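3.2 Where the Snack Went

Shared food in offices has drawn less study than shared printers, although people seem to feel more strongly about it. We followed the kitchen on the second floor of Dolan, a billing firm in Koscombe, through the whole of May. The firm has 36 employees and one refrigerator, a ratio that several of them raised before we had asked a question.

Our interest was in the last item. Earlier work (Barbu and Pop) found that people will cut a remaining doughnut into halves, quarters and finally crumbs to avoid finishing it. Fruit is harder to divide politely at a counter, so we expected it to sit longer. Figure 2 shows the kind of light green tray meant by "tray" in the rest of this section.

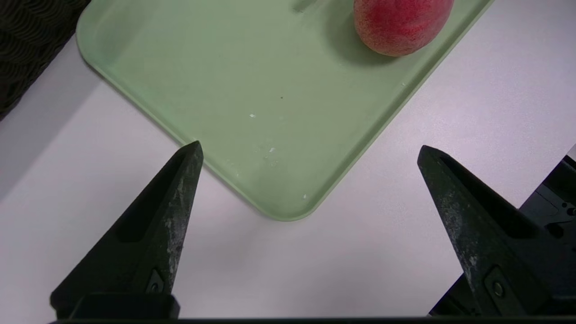
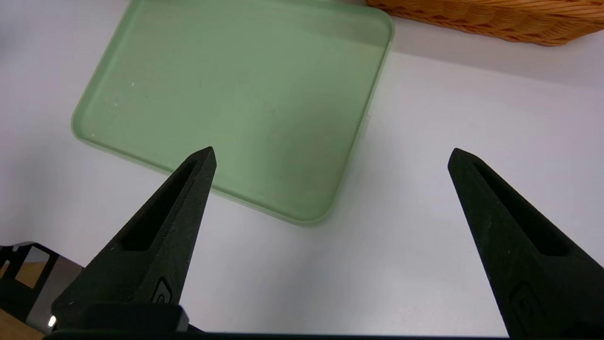

Figure 2. Light green tray on a white surface, two views. A round red fruit rests on the tray in the first.

Octavian Sandu
Lead author, Grelell Institute for Workplace Habits

Of the 14 trays we put out, 10 reached the last-item stage before noon. From there things slowed badly. Staff walked up, looked, and left with coffee they had not come for. Two people told us separately that they were "saving it for someone," and neither could say who.

Signs made matters worse. A card reading "Please finish" held the last item in place until late afternoon — longer than no card at all — and one accountant described its tone as "a bit much." We removed the card and have kept it for our own kitchen, where it has had the same effect.

Rank mattered less than we had guessed. Managers hesitated as long as clerks did, though they stood closer to the tray while doing it. Section 3.3 takes up the question of who washes it.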